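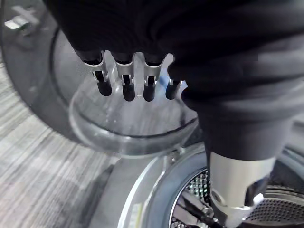
Laundry task, demonstration log, July
Entry by Deolinda Macedo. Operator: Taha Saber. Review: Asmaa Amrani.

The session began at 9:40. The purpose was to extend the Terura set with washer loading and basket handling. The set held 501 accepted demonstrations at the start of the day; the target agreed with Beswood remains 1000.

Each demonstration is recorded as a separate file from the wrist and head cameras, with joint positions logged alongside. The operator is to pause for one second at the start and end of each file. Garments are to be rearranged by hand between files, and the arrangement is not to be repeated within a block of 15.

Two blocks were scheduled before noon. The first covers reaching past the open door and into the drum. The second covers lifting and carrying the basket with both grippers on the rim.

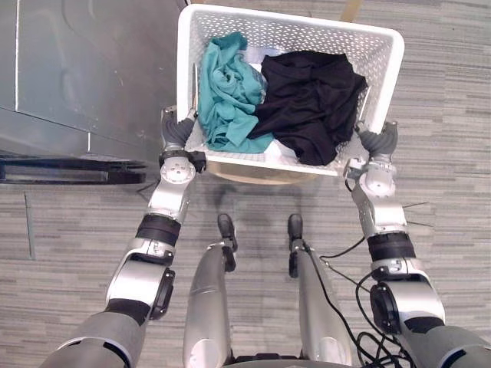 Basket block, two-arm hold with mixed garments.

Review notes: 28 files were submitted and are awaiting labels. Files in which one gripper closes well before the other should be kept and tagged "uneven grasp". W. Ghoneim has asked that they not be trimmed, as the correction that follows is of use in training.

Open items: confirm the time offset between the two cameras before the next block. Reroute the cables by the right arm. S. Woldemariam to update the label sheet and send Beswood the revised count.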